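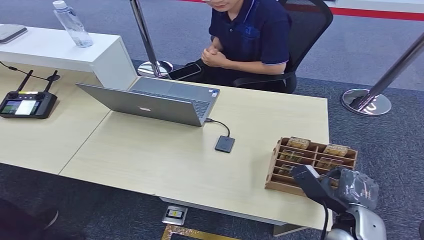
At the desk, with an open laptop.

Stullaria Opens Instructor Course in Ernivthorpe

ERNIVTHORPE – Stullaria, the movement and fitness studio on Inwood Street, will start its first own training course for group exercise instructors in January. The course takes almost 375 hours and is divided in two parts, mat work and teaching practice.

Students will learn anatomy, class planning and how to adapt exercises for older people and for people who return after an injury. Each student must teach 90 classes under supervision before the final assessment.

"Many people know the exercises very well, but to teach them is a different skill," said Noeline Kerslake, director of the studio. "We want that our students stand in front of a real class early, and often."

The course will be led by Tane Mahuika, who joined the studio from the McPhee Sports Center. He will also give a free evening talk for those who are not yet sure if the course is right for them.

Previous work as an instructor is not required, but applicants should have attended regular classes for at least one year. Payment in monthly parts is possible.

Stullaria was founded in 1985 and offers classes for adults of all ages. Application forms are available at the front desk of the studio.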